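Cartões de rotina Lindo – o PDF corta a última fila ao imprimir
Estado: resolvido
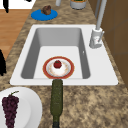 Prato no lava-loiça

Olá! Antes de mais, obrigada pelos cartões, que uso com os meus alunos de educação especial (eles adoram a série das tarefas de casa, pedem-na sempre!). O problema é que, desde setembro, o conjunto Lindo de 60 cartões sai com a última fila cortada em baixo. Já tentei na impressora da escola e na minha, e fica igual. O conjunto Bravo imprime sem problema nenhum.

Resposta do apoio Cesex:
Olá, e que bom saber que os cartões andam em boas mãos! Pedimos que abra a janela de impressão e veja o campo da escala – deve estar em 100 %, com as margens no mínimo. Se continuar a cortar, descarregue de novo o ficheiro na sua conta Durnance, porque a versão antiga tinha a margem inferior errada.

Resposta da cliente:
A escala já estava certa, era mesmo o ficheiro. Descarreguei o novo e saiu tudo inteiro, até os cartões de resolução de problemas. Vou plastificar hoje à tarde. Muito obrigada pela paciência!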